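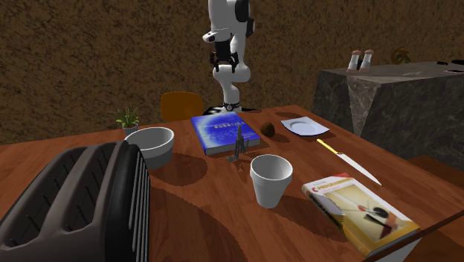 Torkon Mixed Table Set: data card

Version 2, released 2020-10-29
Maintained by the Workplace Systems Office, Dramier
Contact: Mihret Asfaw

Summary

The Torkon Mixed Table Set is a collection of 1,223 simulated episodes in which one robot arm with a two-finger gripper works at a wooden table holding household goods. It was prepared for the sorting hall at Porkadwood, where Dramier receives donated goods and house-clearance loads and separates them for resale, repair or recycling. All images are computer-rendered. No member of staff, donor or visitor was recorded.

The set is published together with an account of the changes planned for sorting staff. The two should be read together. Departments wishing to use the data for work at another site must first consult the staff of that site.

Background

Sorting at Porkadwood is done by hand at standing tables. Loads arrive unsorted, and a single table may hold books, crockery, kitchen tools, small electrical goods and food left in a cupboard. Staff have reported sore wrists and shoulders from repeated reaching, and cuts from blades found among other goods. The staff survey held in February placed both matters ahead of pay and shift length.

The Torkon project was set up in answer to that survey. Its purpose is to find out which parts of the first sort can be passed to an arm, and which should stay with a person.

Contents of an episode

Each episode contains:

- rendered colour images from a view across the table and a view close to the gripper
- joint positions and gripper opening at each step
- a written instruction in plain English
- a result label, checked by a sorter

The goods are varied between episodes. They include books, a toaster, a cup, a bowl, a plate, a kitchen knife and a potted plant. Books were given particular weight in this version. They are the largest single class of goods at Porkadwood, and their flat shape and closed covers make them hard for a narrow gripper to lift from a table.

Titles matter as well as shape. A sorter reads the cover, decides whether the book goes to the general shelf or the specialist shelf, and sets it down accordingly. 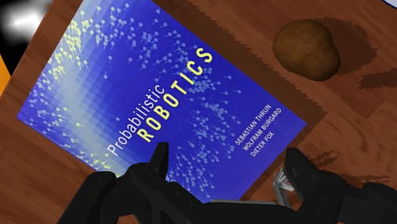 The judgement about price and condition is not included in the labels and is not planned for a later version. It remains with the book sorters, who will receive volumes from the arm in a tray and will no longer need to reach across the table for them. Instructions in the set are therefore limited to moving, turning and placing.

What changes for staff

The following was agreed between Dramier and the sorting staff before work on the set began.

1. Posts. No sorting post will be removed as a result of the trial. The 4 staff on the first-sort line will keep their grade and hours.
2. Duties. Two of the four will be trained as table supervisors. They will start and stop the arm, clear faults and record mistakes. The others will move to inspection and repair.
3. Sharp goods. Knives and broken glass will continue to be removed by hand, using gloves and tongs, until the safety review has been accepted by staff.
4. Pace. The speed of the arm will be set by the supervisor at the table. It may not be used to set targets for any person.
5. Records. Data kept from the live table will cover goods and arm movements only. Individual output will not be measured.

Labelling

Result labels were checked by sorters during paid hours. Where two sorters disagreed, the episode was marked as uncertain and kept. Tesfamariam, the contractor responsible for the simulation, had no part in labelling.

Known limits

The rendered goods are cleaner and fewer in kind than those received at Porkadwood. Cloth, cables and liquids are poorly covered. Shadows in the rendered images have rough, stepped edges which do not match the lighting of the hall. Weight and surface grip were estimated by the contractor and have not been tested against real stock.

The set must not be used on its own to approve an arm for use beside people.

Access and corrections

Copies may be requested in writing from the Workplace Systems Office. Staff at Porkadwood may view any episode at the hall terminal without making a request. Errors in labels or instructions should be reported to Mihret Asfaw, giving the episode number and a short account of the fault. Corrections are listed in the change log supplied with each version.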